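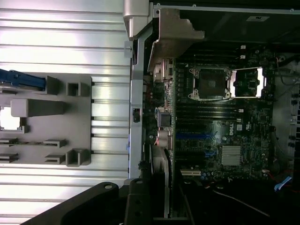 An open desktop workstation with the side panel removed.

How to compare two new apartments before you pay the deposit

Many buyers visit a display suite on the weekend, like the kitchen very much, and sign the reservation form the same afternoon. I did almost the same when I bought my first home, and I had to learn the next steps afterwards. In this guide I explain how I compare apartments that are still on the plan or only partly built. My examples are two projects where I was looking, Barnis and Leris, but the method is the same for any building.

What you need before you start

- The floor plan of each apartment, with measurements
- The price list and the list of inclusions
- The draft contract
- A tape measure and a notebook

Ask the sales office to send the documents by email. If they only want to show you the papers at the desk, ask again in writing.

Step 1. Write down the total price

The price in the brochure is seldom the price you will pay. Make one page for each apartment and put the purchase price on the top line. Under it write the parking space, the storage cage, the legal fees, the government duty and any upgrade you have chosen. At Barnis the holding deposit was $1,000 and it was refundable until the contract was signed. At Leris the form did not say if it was refundable, so I asked, and the answer came after four days.

Step 2. Check how the area was measured

Apartment 207 at Barnis was advertised with 84 square metres. When I read the plan slowly, I found that this number included the balcony. The Leris apartment looked smaller in the brochure, but there the balcony was listed separately. Compare only the internal area with the internal area, and write the balcony on its own line.

Then take your tape measure and mark the main bedroom on the floor of the place where you live now. Put your bed inside. It is a simple thing to do and it tells you more than the drawing.

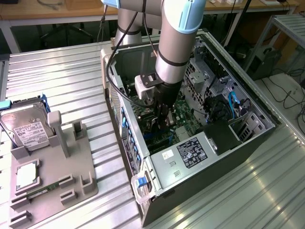

Do the same with the living room, and remember the door. On a plan the swing of each door is drawn as a quarter circle, and a wardrobe cannot stand inside it.

Step 3. Read the inclusions line by line

Look for the words "or similar". They mean that the builder can change the tiles, the taps or the oven to another model. I do not say you must refuse this, but ask who decides what is similar, and ask for the colour to be written in the contract. Check also if these items are included:

- Air conditioning in the bedrooms
- Flyscreens and blinds
- Light fittings
- Internet connection point, and in which room it will be

Step 4. Ask for the yearly costs

A pool and a gym are nice to have, and every owner pays for them. Request the estimate of the yearly fees and look at what it covers. If the building has a lift, the maintenance should be in the estimate from the first year.

Step 5. Visit the street at two different hours

Go once in the morning when people leave for work and once after dark. Beside Leris there is a narrow lane called Tarigan, very quiet at noon, where delivery trucks turn in the evening. I would not know this from the display suite.

Step 6. Find the completion dates

There are usually two dates in the contract, the expected one and the last permitted one. Leris was expected in January, but the last permitted date was much later. Plan your rent with the later date, and have your solicitor explain what happens to your deposit if it passes.

When all the pages are filled, put them side by side on the table and leave them there overnight before you telephone the sales office.

Written by Retno Liew for Sesasetti home buyer guides
Last updated 29/07/2022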